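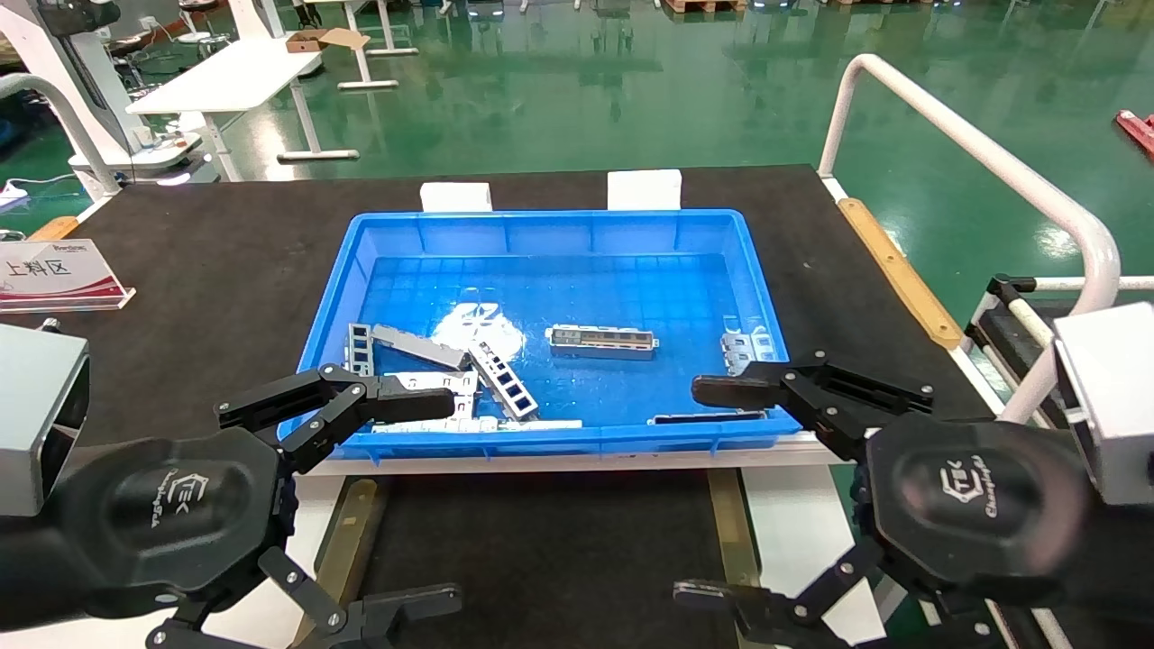
Why do small metal parts travel in trays?

Have you ever opened a lamp, or an old radio with a grown-up? Inside there are many thin pieces of metal. Some are flat plates. Some are brackets, and a bracket is a piece which holds two other things together. Some look like little window frames, with square holes in the middle.

All these pieces must wait somewhere before they are put together. In most workshops they wait in a plastic tray.

A good tray has walls. Without walls, a part can slide off the table and land on the floor, and then it may be bent. Even a small bend is bad, because the screw holes will not meet any more.

Many trays have ribs on the walls. Ribs are raised lines in the plastic. They make the wall stiff, in the same way that a folded sheet of paper is stiffer than a flat one. Try it! Fold a sheet like a fan and lay a pencil on top.

The colour helps too. Silver parts on a grey table are hard to see. On bright blue you find them quickly.

Why do the metal parts have so many holes?

Some holes are for screws. Others are there to make the part lighter, or to let a cable go through. Long narrow holes are called slots. A slot lets you move the part a little to the left or to the right before you make the screw tight.

Most parts like these begin as a big flat sheet. A machine cuts the shape and the holes, and another machine bends the sides. At the Firkis workshop in Haverford, one press can cut 450 small plates in an hour. Mr Severin Riedl has worked there for 17 years. He told us that he still checks the edges with gloves on, as new metal can be sharp like a knife.

Something to do at home

Take a baking tray and put 3 spoons and a few forks on it. Now tip it gently. Which pieces slide first? Put a kitchen towel under them and tip it again.

New words: bracket, rib, slot, press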